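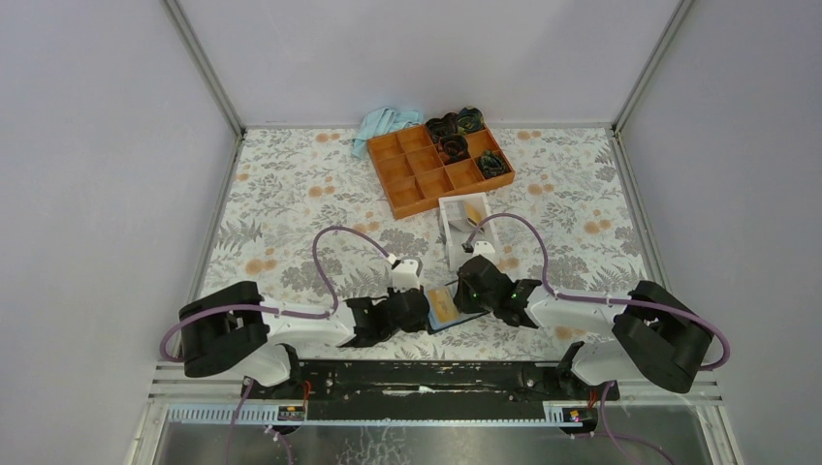 Yutong Shi asked after the last session whether a compartment tray should be filled from a corner or from the middle, and whether it matters at all when most of the cells will stay empty. It matters for retrieval, less for protection. Both cases are covered in these notes.

Unit 5: Small Decorative Stock - Trays, Boxes, Sticks

5.1 Cell size
A piece should sit in its cell without being pressed. Layered forms such as molded or folded roses are widest at the outer petals, so measure there and not at the base. If the piece rides on top of the partitions, the cell is too small and the tray can't be stacked. Use the next grid up, or move the piece to an open box.

5.2 Fill order
Partial fill: group like pieces on one side of the tray and leave the remaining cells clear. Orange trays with four dark roses toward the right, as in Fig. 1, read correctly at arm's length. Dark stock on a bright tray is easy to check. Dark stock on a dark tray has to be checked by touch.
Full fill: start at the far corner and work toward yourself, row by row. A standard Grolwood sheet lists 42 positions. Cross out the ones your tray does not have before you begin.

5.3 Soft goods
Keep one cloth beside the tray. It may be bunched while work is going on. Fold it before the tray is closed, and do not store it in the cells.

5.4 Open boxes
A small open box takes pieces that don't suit the grid. Tall or flat items may lean against a wall of the box. Place it on the near side of the tray, where it can be reached without passing over the stock.

5.5 Thin sticks
Sticks are handled singly. Grip near the lower part and keep the stick vertical until it is over its container. Check it for straightness against a plain, light background - a patterned mat hides a slight bend. Pressure should be just enough to stop rotation. Kamran Kordestani's test log for the Pellby stock room covers almost 3,000 picks, and side load at the tip was the main cause of breakage. 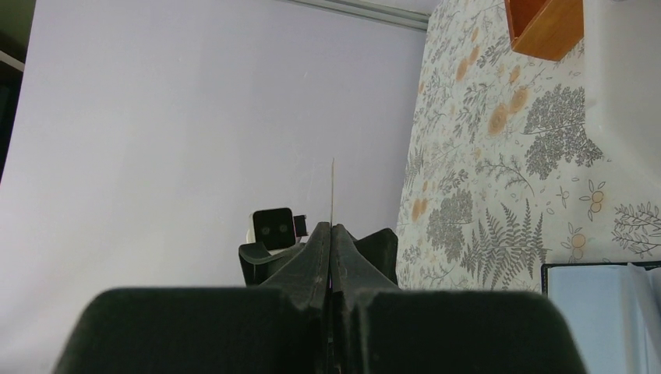
Fig. 2. Thin stick held upright against a pale surface.

5.6 Exercise
Work in pairs. Each pair draws 20 mixed pieces and one Trivar tray. Sort by widest dimension, fill the tray, and record any piece moved to the box, with the reason. Repeat with a partial fill. Hand in both sheets by Sun 9 August.

Reading: Ko, chapter on divided containers, first half only.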